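Buying and selling across the border from a home workshop

Updated Fri 26 June

Most of what comes through our door at Prirar now starts its journey in another country, and a fair amount of what we make goes back the other way. Clamps, hinges, castors, drawer runners, the odd small motor. These tips are for anyone doing the same from a garage or spare room, without an agent to fill in the forms.

Before you order

Look for the country the goods are sent from, which may be different from the country the shop is in. A site with a local web address can still post from a warehouse overseas. It is usually in the delivery terms, near the bottom.

Work out the landed cost before you compare prices. Write down the price of the goods, then postage, insurance, duty, import tax and the carrier's handling fee. A set of Brusard bench clamps looked cheap to us until the handling fee went on, and we bought the next set at home.

Find out if the seller collects the tax at checkout. If they do, keep the page that says so. Carriers do sometimes ask for it a second time, and you will need something to send them.

Ask for the commodity code if you are buying more than one or two of anything. A seller who exports regularly will have it to hand. 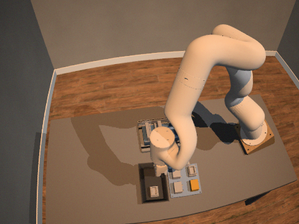 When the parcel arrives

Photograph the label and the customs form before you open the box. Cut round the label and keep it flat in an envelope, one envelope per order.

Check the value on the form against what you paid. If it is too high you have paid too much and can ask for the difference back. If it is too low, tell the seller and ask them to get it right next time. Don't ask anyone to mark an order as a gift.

Count small parts over a tray with a rim, so that nothing rolls off the bench. We had an order of 645 brass screws from Economou in March, and it was two bags short. They sent the rest, but only once we had given them the batch number from the inner bag, and by then the bag was in the bin and had to be fished out.

Keep the inner packing until you have tested anything electrical. Returns across a border are slow enough without having to find a new box. 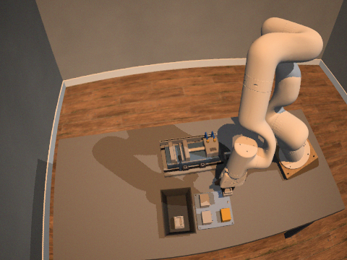 Put returned goods on a separate sheet in your records. Write "returned goods" on the customs form and put the original invoice number next to it, otherwise the seller may be charged duty on their own product and take it off your refund. Get proof of posting, even for something small.

Sending things out

Describe the goods in everyday words. "Beech coat hooks, set of 4" gets through. "Homeware" or "parts" may get the box opened.

Weigh the parcel after it is taped. We use ordinary kitchen scales for anything small and bathroom scales for the rest - stand on them holding the box, then without it, and take one from the other.

Bare wood needs a bit of care. Some countries want to know the species, and some won't accept pieces with bark on. Look this up for each country and write down the date you looked, as the rules do change. Wood used as packing counts as well, so we stopped using offcuts as corner blocks and went over to folded card. Plirkari sell it in packs of 200, and a pack lasts us most of a season.

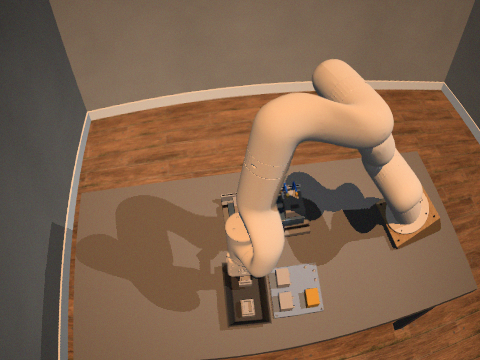

Leave the top flap clear for the paperwork. One copy of the invoice goes in a clear pouch on the outside and another inside the box, on top of the packing where it can be found.

Keeping the paperwork

One spreadsheet is enough. Ours has a line for each parcel, with the date, country, code, value, duty paid and the envelope number. The total for duty and fees last year was 3,018, a good deal more than we would have guessed, and 40 of the lines were for orders we could have put together with another one.

Order together where you can. Handling fees are often charged per parcel whatever is in it. Check first that one large box doesn't take you over a duty threshold that two small ones would stay under, and do the sum both ways.

Keep the envelopes with your other business records, for as long as the tax office tells you to keep those. A shoebox will do, somewhere dry.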